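The Marble Tops at Bikwood, Finally Finished!

I have been promising this gallery since January and here we are. Bikwood is the picnic hall and kitchen out past the Zerkstead road, and if you ever came to one of our summer suppers you'll remember the old counters (orange, peeling, a burn the size of a skillet by the sink). Those are gone. What we have now is marble, white and wild with veins, and I can't stop looking at it.

The slabs came from the Pimentel yard, lot 1058. I drove out there thinking I'd pick something plain and sensible. Then they tipped this one forward on the rack and I just stood there grinning. The yard also had a soft gray stone with hardly a line in it, very elegant, and I walked right past it. I wanted a counter with some weather in it!

The long run under the windows is 76 inches and the island top is 54 by 45, which is big enough for four people to roll dough without bumping elbows. We tested that on the first evening, of course. 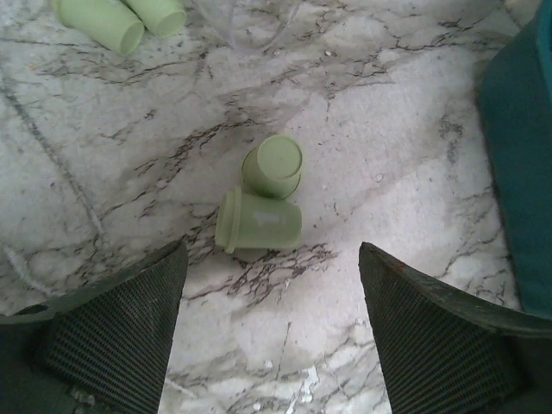
What I love most is how the veining changes as you move along a slab. There are pale, cloudy stretches where it's nearly all white and soft gray, and then you hit a patch where the brown and almost-black lines crowd together and fork every which way, like lightning or the cracks in a frozen pond. My favorite bit is a dark tangle with little branches running off sideways. I've put my coffee down next to it every morning this week.

It looks great with the picnic ware, too. We went with sage green plastic cups for Bikwood because they're light, they survive kids, and they stack in the low cupboard. I was a little worried that plastic would look silly on marble, but that quiet green against the white makes me happy every time. Some of the cups have been through a lot of picnics and they'll go through plenty more.

A few notes for anyone thinking of doing the same. Marble marks, so lemon juice, vinegar and tomato need to be wiped up right away. We seal ours with Privo, two thin coats with an overnight wait in between, and we buff with an old T-shirt. Go easy on the second coat, I used too much on the island and spent an hour rubbing out streaks. For everyday cleaning it's warm water and a drop of dish soap, nothing fancy. Please use the cutting boards! They hang on the hooks left of the stove.

The edges are eased, no fancy profile, and the corners are rounded enough that you can bump a hip on one and keep walking. The backsplash isn't in yet. I keep going back and forth between plain white tile and more of the same stone, and I'm leaning toward the tile so the counters can have all the attention.

The kitchen is open from 9 in the morning on supper days, so come by early and run your hand over it. Bring pie.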